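A Morning at the Kandura Open Day

I had been meaning to get to the Kandura open day for years, and this spring I finally managed it, with a flask of tea and far too many questions. The building is at the back of a business park and I walked past it twice. Once inside, though, I had a lovely welcome, a sticky badge and a printed map that I lost before I had got my coat off.

Kandura write software for robot arms. They don't make the arms and don't especially mind which one you own, and most of the morning was spent on the bits in between: how a program works out what it is looking at, how it decides on a path, and how it copes when the first path is no good. I write small tools for a living, nothing nearly so grand, and I was happy as anything in there.

The first room belonged to the perception people, who were very patient with me. Clear things are their great bother (glass, thin plastic, anything shiny) because a depth camera tends to look straight through them and report the table behind. Their newest module, Faveck, makes its own guess at the outline of a see-through object and passes that on to the planner along with a score for how sure it is. If the score is under 70 the arm is meant to go and look from another angle before it tries anything. I liked that very much. I have worked with plenty of programs that would have been improved by a second look!
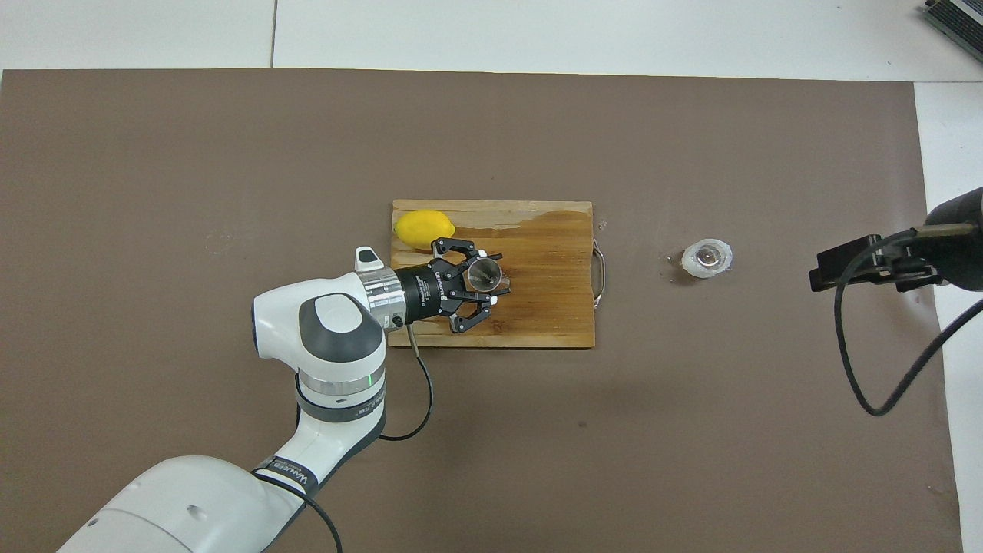
The gripper with a small glass cup over the chopping board, lemon close by.

The kitchen bench was where I stayed longest. The question there was how near the fingers may pass to something they haven't been asked to touch, and you can see how little room there is between the upper finger and that lemon. The planner, Trurketti, puts a sort of padding round each object it knows of and then tries to thread the whole arm through what is left, elbow and all. Too much padding and it declares the job impossible, too little and you are chasing fruit across the floor. They let us move the padding up and down on a laptop and watch the planned path bend on the screen, and I'm afraid I hogged it for a while.

There was also a good long talk on logging, which sounds dull and was my favourite part. Every attempt is kept with its plan, its camera frames and the forces at the fingers, and they have 3324 of them for the bench tasks so far. You can pull up any one and replay it against a newer version of the planner to see whether it would choose differently. A full replay takes some 46 minutes, so it tends to get started just before lunch.

Lunch itself was soup in the Powell room upstairs, with very decent bread. I had a nice chat there about version numbers, of all things, and came away with a list of things to try at home. They expect to run another day in May, and I gather the simulator will be open for visitors to have a go on. Wear comfortable shoes, as there are few chairs.

Related items
Notes from a small robotics fair
Learning to read a planner's log files
Open days worth the train fare
My first 1000 lines of motion code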